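4. What the inside of a desktop tells a repairer

4.1 Why we start with the open case

Most writing on repair begins with the fault. A machine will not start, or it starts and stops, and the question is how a person finds out why. We came to this study with the same habit, and it took us one afternoon at the Furnmont bench to drop it. The part of the work that drew us in comes earlier, in the first minute after the side panel is off, when the whole layout lies open and a repairer decides what can be reached, what has to move first, and what is best left alone. We think that minute is wonderfully rich, and it has had far too little attention!

Our sample is the stock of the Fleluden reuse store, which passes on office desktops to schools and small workplaces. From the stock on hand in July we drew 100 towers, all full-size or mid-size cases with a removable side. We left out the small form factor machines, where the order of removal is nearly fixed by the case itself, and anything that had been stripped of its board before it reached the store. For each tower we recorded the position of six things: the processor socket, the memory slots, the expansion slots, the power supply, the drive cage and the cables running between them. We also noted every part that could be let go by hand, using a tab, a clip or a lever, and every part that called for a screwdriver.

4.2 The tower on its side

All of the towers were read lying down. Repairers know this well and rarely say it, but it changes the job. Upright, a case is a cupboard, and you work into it from the side with one hand holding it steady. Laid flat, it becomes a tray. The motherboard turns into a floor, the walls of the case come up around it, and everything on the board can be approached from straight overhead. Weight now helps. A loosened card stays where it is, and a dropped screw lands on the board where you have a fair chance of finding it (and where you had better find it).

Figure 3 shows a tower in this position, and we return to it several times in this section. The socket is the busiest spot, with its metal retention bracket raised. The memory, the graphics card, the power supply and the drive cage are spread around it in an order that will be familiar to anyone who has opened an office machine.

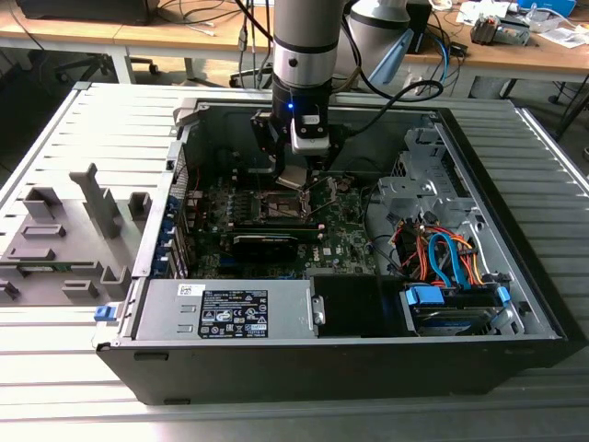
Figure 3. Desktop tower laid flat, socket bracket raised. Source: authors' own, Ra bench study.

Three zones can be read off a case like this one. The first is the board zone, which holds the socket and the memory. It is the most open to the hand and also the easiest to harm, with small capacitors and connectors dotted across the green surface. The second is the card zone, where the graphics card sits below the memory and the expansion slot covers line up along the wall. The third is what we call the heavy zone: power supply and drives. These are the big metal boxes, and they tend to be put out toward the sides, where they have the case walls for support.

We had expected the borders between the zones to be blurry. In 32 of the towers they were, mostly where a drive had been fitted above the board or a long card reached across into the drive cage. In the rest, a person could have drawn the borders with a marker. That pleased us more than it probably should have, and it made the coding much faster.

4.3 Color as a set of instructions

The feature we enjoyed most was color. Many office towers use one bright color for the parts a user is meant to touch. In Figure 3 that color is blue. There are three blue retention clips by the slot covers, a blue release tab at the end of the power supply, and two blue tabs on the drive carrier. Against black walls and gray metal they stand out at once. Nothing is written beside them and nothing needs to be. A newcomer who has been told "blue moves" can go looking for the next step without a manual.

We tested this idea in a small way. Trainees at the Dramia evening class were given a closed tower and asked to name, after one look inside, the places where they would put their fingers first. They had no tools and were asked not to touch. With color-marked cases, 40 of their first choices fell on a marked tab or clip. With plain cases the choices scattered, and a good number went to the cables, a poor place to start. We would not lean hard on this result. The class was small and friendly, and people plainly talked to each other between turns. Still, the pattern was clear enough that we now think of tab color as part of the layout and code it with everything else.

Cables complicate the picture. In the tower shown, the SATA cables are orange, red and blue, bundled together where they curve over the hard disk drive. So blue turns up again, this time on something that is neither a tab nor a clip. In our notes this is a "color echo," and echoes were common. Trainees did stumble over them. One pointed to a blue cable and asked whether it was meant to be pressed. It is a perfectly reasonable question, and a designer choosing cable colors might like to hear it.

4.4 The order of removal

For every tower we wrote out the shortest order in which the parts could be taken out, counting a part as free once nothing else lay across it. Cables came first in nearly all of them. Where a bundle passes over a drive, the drive cannot leave its cage cleanly until the bundle has been unplugged or eased aside, even if the carrier tabs are within easy reach. The same goes for a thin wire lying along the edge of a board. It looks like nothing, and it is just the kind of thing that gets caught under a fingernail or a lifted board.

Cards come next as a rule, then memory. The two can be swapped when the card is short, but a wide graphics card close to the memory slots makes for cramped fingers at the slot latches. We saw experienced hands take the card out first even when only the memory was wanted, and we copied the habit gladly.

The socket sits apart from this order. It can often be reached early, once the cooler is off, and yet most repairers we watched left it until late. When we asked, they spoke about exposure. A raised bracket means an open socket or a bare processor, and with so many loose items still to be lifted over the board, there is a lot that could fall on it. Several kept the bracket down until the case was otherwise bare. We have added "bracket state" to our coding sheet, with three values: closed, open and unclear.

4.5 The space beside the case

A last remark on something we nearly missed. The work surface next to the tower is part of the layout too. Parts that come out have to go somewhere, and where they go shapes how easily the machine can be put back together. Some benches use a magnetic dish and a towel. Others keep molded trays with blocks and slots, such as the gray one to the left of the tower in Figure 3, where a green circuit board strip rests in one of the slots. A slot holds a thin part by its edges and leaves its faces clear, a lovely small piece of order next to a case full of wires.

The store moves more than 1,000 loose parts in a good season, by its own tally, and many of them spend their first hour on a surface like this. We did not set out to study that hour. Our field sheets have only a single line for it, headed "set-down place," and the entries range from a careful sketch to the word "lap." Section 5 takes up the set-down place alongside the removal orders, using the towers for which both were recorded in full.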